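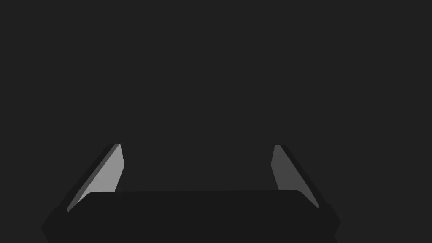

How long should a new concrete driveway cure before you park on it?
Give it a full week for the family car, and closer to a month before anything heavy like a moving truck or a loaded trailer. You can usually walk on it the day after the pour, but keep the dog off a little longer than you'd think.

Speaker notes: Living With Your New Driveway
Homeowner evening, Tuesday, July 16, 2019

Welcome and hello

Good evening, everybody, and thank you for coming out in this heat. I'm Rosalía Quintana, and I've been looking after flatwork jobs at Cuesta for a good while now. Coffee is at the back, and please get up and help yourself whenever you like, you won't bother me one bit. (Wait for folks to sit. Point out the restrooms.)

I want to start with that question because it's the one I get on nearly every job, usually from somebody standing at the curb with their keys in their hand!

Drying and curing

Go slow here, people mix these two up. Concrete doesn't get hard by drying out the way paint does. The cement and the water react with each other, and that keeps on going for weeks, so what we want in those first days is to keep the moisture in the slab. On a hot July afternoon the top can lose water faster than the bottom, and then you get those fine little surface cracks that look like a dried-up pond.

So when Leandro and his crew finish your driveway and spray a curing compound on it, please don't hose it off. I say this with love. One lady on Etwood Lane thought it was a spill and was out there with a push broom and dish soap before the truck had turned the corner. (Pause, this usually gets a laugh.)

If we've left wet burlap or plastic down instead, leave it where it is until we come back for it.

The Etwood Lane job

Tell this one in full. It was a tear-out and replace, 925 square feet, an old asphalt drive that had sunk by the garage so that every rainstorm ran straight in under the door. We dug down, brought in gravel, compacted it, and formed the new slab so it falls away from the house. The parking area was poured 6 inches thick, on account of the owner's camper.

The part I like to talk about is the gravel, which I know is an odd thing to be fond of. You'll never see it again after pour day, and it's what your driveway is sitting on for the rest of its life. When you compare bids, ask each contractor how much base they're putting in and how they compact it. If they get vague on you, ask again.

Joints and cracks

Pass around the sample piece with the saw cut. Heavy, use both hands!

Concrete shrinks a bit as it cures, and it's going to crack somewhere. The lines we cut are there to coax the crack into a straight groove where you won't mind it. If you see a hairline down at the bottom of a joint, the joint is doing its job. What I'd like a call about is a crack with one side sitting higher than the other, or one that's wider than it was in the spring.

Sealing

For a broom finish, I suggest waiting 30 days before the first coat of sealer, then doing it again every few years, when water stops beading up. Two thin coats beat one thick one. September is a lovely month for it around here, warm afternoons and not so much sun beating down. Ha-rang Hong did hers in Elloveck last fall with a roller and an old paint tray and it came out beautifully, though she'd want me to mention that she wore the wrong shoes.

If your driveway is on a slope, ask for the grit additive. Sealer by itself can be slick when it rains.

First winter

Keep this short if we're running behind.

No deicing salt the first winter, please. Plain sand gives you traction and sweeps up in the spring. Use a plastic shovel if you've got one, and ask your plow driver to keep the blade up a touch.

Questions

Leave at least 5 minutes. Somebody will ask about colored concrete, and Adoración Prieto has the color chips on the side table, so send them over to her. For drainage permits in Moturmont, I don't have the current rules with me, so take a name and phone number and call them back.

Thank Aparecida for setting up the room. Remind everyone to take a care sheet on the way out, and get the sample piece back before they leave.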